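Talk notes: Moving the workroom without losing the small things

Start slowly. Wait until people have found a chair. Say thank you to Bråten for the coffee.

First slide is only the title. I say who I am and that I have planned the inside of workrooms for 20 years, mostly small ones, mostly with too little money. Today I speak of one room only, the one we call Purnance, and of storage in it.

When we got the room, all small things lived on the floor or on the windowsill. Tape, chargers, screws in coffee cups. I made a list of every item which had no fixed place. The list had 80 lines. Show the list, but do not read it aloud! Last time I read it and it took too long.

Then the question I ask in every project: who needs this thing, and how far do they want to walk for it? (Pause here. Let them think of their own room.)

Next slide. Speak of the wall first. We kept the brick as it was, reddish-brown, no paint and no plaster. Against such a wall the white furniture is easy to find with the eyes. The shelving is open, with square cubbies, and the small desk with drawers is next to it. The tall cabinet is for what we do not want to look at every day. The light is from long tubes in the ceiling. I wanted warmer lamps, but this was not my decision. 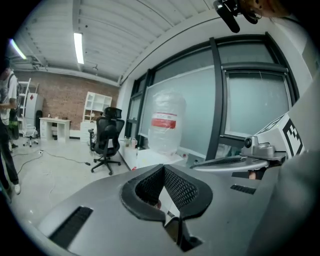
Hedvig Eide wrote to me after the first version of this talk that open cubbies are a trap, they look fine in the first month and after that every cubby becomes a drawer without a front. She would put doors on all of it and keep only one row open.

I agree with her by half. My answer to the audience: a door hides the mess, and then you buy the same tape again. But one row open and the rest closed is a good compromise for a room where guests come. Ask who in the audience has doors. Ask who knows what is behind them.

The rule for the cubbies. One kind of thing in one cubby. If it is mixed, it goes out on the desk until someone sorts it, and the desk must be clear by 5 in the afternoon. At Fendora they tried the same rule with labels, and the labels were in three languages, so people stopped reading them. Use short words.

Costs, quickly. Prutovier delivered the shelving and we put it together ourselves. If somebody asks for the price, I send it by mail after the talk.

After the change I went through my list again. From 80 lines, 41 had a fixed place. Say this number clearly, it is lower than people expect. The rest we gave away or we are still discussing.

Questions. If there are none, go back to the slide with the list and ask which line they would throw out first.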